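Most of my part of the project was keeping our arm cell in shape: the cables, the table and the overhead camera. Evdokia Chatzigeorgiou wrote the task code, so if you want the planner stuff, read her section (it's longer than mine, sorry!). I had the cell from the end of June through July.

## Cables first

Our first real headache was the cable along the arm. Before I took over, it was clipped tight at two joints, and every time the wrist rolled past a certain point the camera feed dropped out. I spent 3 afternoons blaming the Rakik driver before I wiggled the connector by hand and saw the feed die. So I took the clips off, gave the cable a lot more slack and left a loop at the wrist.
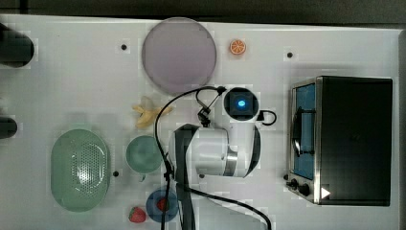 *Fig. 1. Overhead view after rerouting, with the cable arcing past the toy banana and up toward the plate.*

More slack fixed the dropouts but gave me a new thing to worry about, which is the cable lying over the objects. A loose cable can drag a light toy along with it, so I wrote a little check for the start of each session:

- jog the wrist to both ends of its range and watch the feed
- look for cable lying over anything we plan to grab
- push the connector in (push it, don't twist it!)
- wipe the table

## Running it in

After that I ran 800 short moves at low speed, in batches, and wrote down every fault in the Stirley log. I got 19 faults. Most were the gripper timing out in the first batch, and they went away once I raised the timeout to 21 seconds. The feed didn't drop once, and I was way too happy about that.
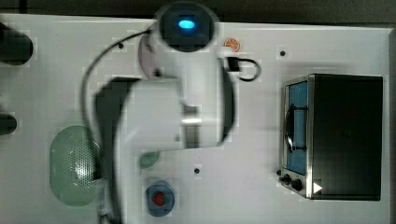
*Fig. 2. The arm over the table, toaster oven on the right and the bowl near the bottom.*

I'd still like a proper cable sleeve. Economou quoted us one but it wouldn't have come before the end of the term, so whoever gets the cell next should ask again early. The spare connector is in the drawer marked Sulo.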